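Workroom notebook – Gullitz skirts and dresses

Thursday, May 13, 2021

Second fitting of the Tan wrap dress on the size 12 form. The front still gapes where the crossover meets the waist seam. Took 6 mm out of the neckline edge between the shoulder and the bust notch, eased it onto stay tape and basted it again. Better on the left side. The right side goes under, so I left a bit more ease there and will look at it once the facing is on.

Waist tie comes out of the side seam 2 cm too low. Moved the opening up on the pattern piece and marked the old position in red pencil. Please don't cut from the old tissue, it's still in the drawer because the sleeve is on the same sheet.

Fabric notes. The Vustgate cotton sateen arrived in the olive and the off-white, but not the rust. Washed a 500 mm square of each at 40 degrees and hung them to dry, then pressed. Olive lost 14 mm along the length and 4 mm across. Off-white lost 11 mm and 5 mm. That is more than the swatch card says, so the whole roll gets washed before cutting. Colour held on the olive after the first wash. Rubbed it with a damp white cloth and got a faint green mark, which I can live with for a lined bodice but not for a pocket bag.

The Trorkska viscose is a different matter. It moves on the table no matter how it's pinned. Cut one front single layer between sheets of pattern paper and the grain stayed true. Cut the other on the fold the usual way and it was out by 1 cm at the hem. Single layer from now on, even though it takes twice as long.

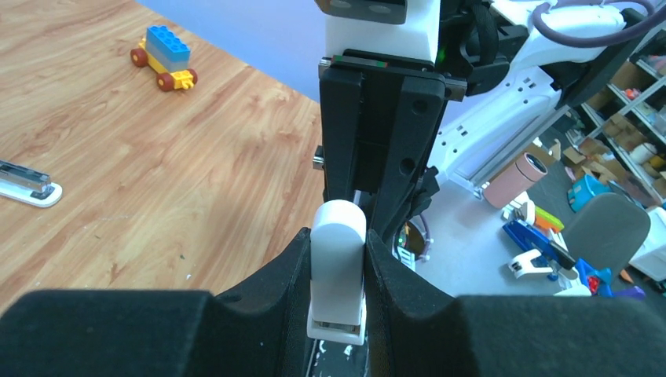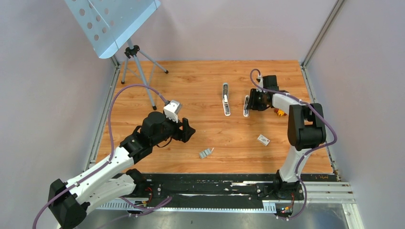
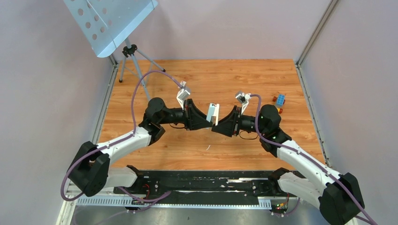 Hem. Let both skirts hang overnight before levelling. The bias section at the left back dropped 18 mm in the viscose and hardly at all in the sateen. Trimmed to the chalk line and tried two finishes:

Narrow rolled hem on the overlocker – quick, but it flips up at the side seams. Tension was probably too high on the lower looper.

Hand-rolled, silk thread – hangs properly. Took most of the afternoon for one skirt, so it can't go on anything we're pricing under $217.

Third option is a bias facing in the sateen offcuts, 25 mm finished. Will sew one up before deciding.

Thread: we're down to the last cone of 996 olive. It's a closer match than the one on the order sheet, so reorder that number. Also need size 70 microtex needles, the 80s are leaving holes in the viscose that don't press out.

Buttons for the sleeve cuffs are still the corozo ones, 100 in the jar once the chipped ones came out. The holes were cut at 16 mm and the button catches going through. Changed to 17 on the machine and ran a test on a scrap with interfacing. Fine.

Grading – sizes 8 to 16 are done for the bodice front and back. Sleeve not started. Check the armhole against the new shoulder first, the seam was shortened 4 mm after the last fitting and the sleeve cap hasn't been altered to suit. The summer run isn't due out until July, so there is time to get it right on the 12 and grade from that.

To do next: facing on the right front, bias hem sample, chase Vustgate about the rust.

Contact the workroom | © 2021 Gullitz | Back to top

This site uses cookies to remember your preferences. By continuing to browse, you agree to our use of cookies. Accept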